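Trovar Hearing Binder – for lawyers and registered health professionals

Gornimton Legal Stationery
Product code 429
$84.00, GST included
In stock, leaves our warehouse in 2 business days

If you have ever sat in a hearing room at a professional board and watched somebody hunt for a letter while everyone else waits with their pens down, you'll know why we're fond of this binder. We've been supplying law offices for a good long while, and the Trovar is the one we find ourselves recommending over the phone more than any other. It was drawn up with disciplinary and licensing matters in mind, the sort where a nurse, a pharmacist or a physiotherapist has been asked to answer a complaint and the paper starts arriving from all directions: the notice itself, the clinical notes, the letters of support, the training certificates somebody has to dig out of a drawer at home.

The binder is a stiff-covered lever arch with a wide spine, a cloth hinge and a clear pocket front and back. The hinge is the part we're proudest of, if you'll let us boast a little. It lets the covers lie flat on a narrow table, so your witness can turn to a page and leave it there without holding the whole thing down with an elbow. The arch closes with a firm click and the edges meet properly, so pages don't snag when you turn back through them (we had complaints on that score with an older model, and we did listen).

Inside you'll find a full set of tabbed dividers, printed on both sides, with an index sheet at the front. The tabs follow the order most people end up using anyway – notice and response first, then correspondence, records, statements, expert reports, and undertakings or conditions at the back. There are blank tabs too, for matters that don't fit the pattern, and plenty of them don't. The index sheet can be written on by hand or run through an ordinary office printer using the template on our downloads page. 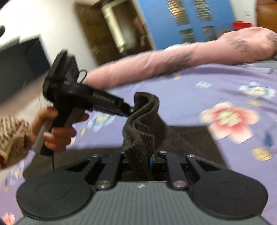
One reader of our newsletter wrote in to say that the blank tabs were the reason she kept ordering, and that she'd like more of them and fewer of the printed ones, as her matters are nearly all renewals and hardly ever go near a hearing. We thought that was fair enough, so you can now ask for the plain set at checkout for the same price. Choose "Nartey dividers" from the drop-down box. They're the same weight of card, simply without the headings, and they come with the same index sheet.

A word on sets. Most hearings need more than one copy of everything, and it saves a great deal of muddle if the copies match. We sell the Trovar singly and in packs of 3, each binder in a pack having a different coloured spine label so you can tell at a glance which one belongs to the panel, which to the other side and which to you. If you need a larger run for a long matter, please ring us before you order and we'll see what we can do about freight.

What's in the box

Trovar binder, navy or charcoal
Divider set, printed or plain
Index sheets, with spares
Spine labels
Card with the web address for the templates

Things people ask us

Will it hold hole-punched photographs? Yes, though we'd suggest putting them in sleeves first. The Udevari sleeves fit neatly and don't hide the tabs, while wider sleeves from elsewhere usually do.

Can our firm's name go on the cover? It can. Send us your artwork and allow an extra week. We'll email a proof and won't print until you've said you're happy with it.

Is there a version for electronic filing? We don't make software, I'm afraid, but the template includes a matching contents page with the same headings, so your scanned bundle and your paper one can be kept in the same order.

Does the index meet my board's rules? Boards differ, and some issue their own directions on page numbering and how many copies they want. Please check those before you print anything. We're stationers and can't give legal advice, much as we enjoy the conversations.

Returns are accepted on unused binders in their original wrap. If a mechanism ever fails on you, keep the binder, tell us what happened, and we'll post a new one.

Page updated 19 May 2021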